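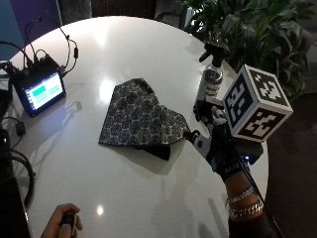
Maltier scarf swap draws record crowd

The line outside the old Cotent building started forming before 8 a.m., and by the time the doors opened it ran past the bakery and halfway down the hill. The September scarf and fabric swap in Maltier has grown every year, but this one beat them all: 1,187 pieces changed hands in a single day.

The rules are simple. Bring clean cloth you no longer want, get a paper ticket for each piece, and trade the tickets for anything on the tables. Scarves and bandanas go fastest, followed by quilting cotton and odd lengths of lining. Anything bigger than a bedsheet goes to the back room, where the curtain people were having a wonderful time of their own.

"I came in with nine silk scarves from my aunt's closet and I'm leaving with nine things I'll wear to pieces," said Floarea Nedelcu, who drove over from Tikine with her sister and a thermos of coffee. "There was a green one with swallows on it. I had it in my hand before I'd even put my bag down!"

Organizer Cornel Costache had printed 300 programs and ran out before lunch. He started the swap in his own garage, with two folding tables and a clothesline, after his daughter moved away and left behind a trunk of sewing scraps. It has been in the Cotent building for three years now, and he admits the place is starting to feel tight.

"We had people trading in the stairwell," Costache said. "They were having fun, so I let them get on with it."

The afternoon workshops filled up too. A hem-rolling class had 18 seats and a waiting list, and the mending table stayed busy right up to closing – mostly moth holes, with one badly chewed wool shawl that took two menders most of an hour. A beginners' session on natural dyes used onion skins and walnut husks, and the stairwell smelled of soup for the rest of the day.

New this year was a corner for prints, where visitors could bring in an old pattern and try to find out where it came from. Several families arrived with head scarves passed down from grandparents, and a few of them matched, down to the border. Two women who had never met found they owned the same red paisley, bought at the same market stall in Tikine decades apart. They swapped phone numbers and kept their scarves.

Leftover pieces, close to four carloads of them, went to the Hoshino sewing room on Mill Street, which runs free classes through the winter and is always short of practice cloth.

A smaller swap for yarn and buttons is planned for spring. Entry will again be free, and tickets for the hem-rolling class can be reserved at the Hoshino front desk. Costache says there will be 200 more tote bags this time, and a second coffee urn.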